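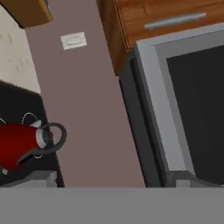

Cedport Recipe Cards, read me first

Hi! I'm Josefien Nijs, and I typed these up from the boxes my aunt kept in Cedport. There are 1,374 recipes in here, one per row, in a plain CSV. I'd hoped for 2,000, but a lot of the cards were repeats (so many plum cakes!) and I dropped those.

What's in each row: title, ingredients, steps, servings, and the box it came from. Boxes go from 1 to 9. Box 6 is nearly all pickles, so if you're training something to guess the course, maybe leave that one out or it'll think everybody eats cucumbers for dinner.

I kept the spelling as written. "Lunda bread" and "Lunda loaf" are the same thing, and I never could decide which name should win. Amounts are a mess too - cups, grams, "a good handful" - and I haven't converted any of them.

Servings are blank where the card didn't say. Please don't read a blank as one!

Younis is the script that cleans up the fraction signs. Run it before you load the file.

Last update 2018-09-21. Found a typo that's mine and not my aunt's? Open an issue and give me the row number.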